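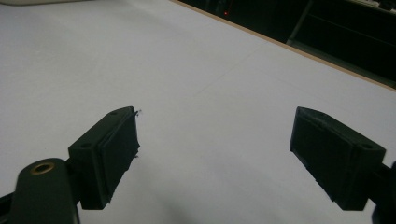
Week six, and I finally got to do the pads! Jamie Mottram had been hogging the gripper since half term (sorry Jamie, but you did), so on Friday I signed it out before registration and had it to myself all lunchtime.

Our project is called Tramport and we're teaching a gripper to sort small parts into trays. You hold the thing in your hand, pick stuff up, and the recordings go off to train the arm later on. My target was 20 good pick-ups per tray. The whole group wants 1000 by the end of term, and we're on 221, so, um, there's a way to go.

The annoying bit is thin washers. The fingers come together lovely and square but a washer lying flat just skids off across the bench. I tried coming in slower, then at more of a slant, and the slant was better, though I dropped 2 on the floor and one is still under the cupboard. Dorothy Cropper reckons softer pads would sort it. I think it's the edges, because the top corner of the left pad has gone all frayed and bits of fluff stick out of it. We had a small argument about this and then the bell went.

Next week I'm going to cut new pads and do the same tray again with both sorts, Dorothy's squishy ones and my plain ones, and write down every drop. If hers win I'll say so in the next report (in very small writing).

Still to do: label the trays, charge the laptop, get the ruler back off Jamie.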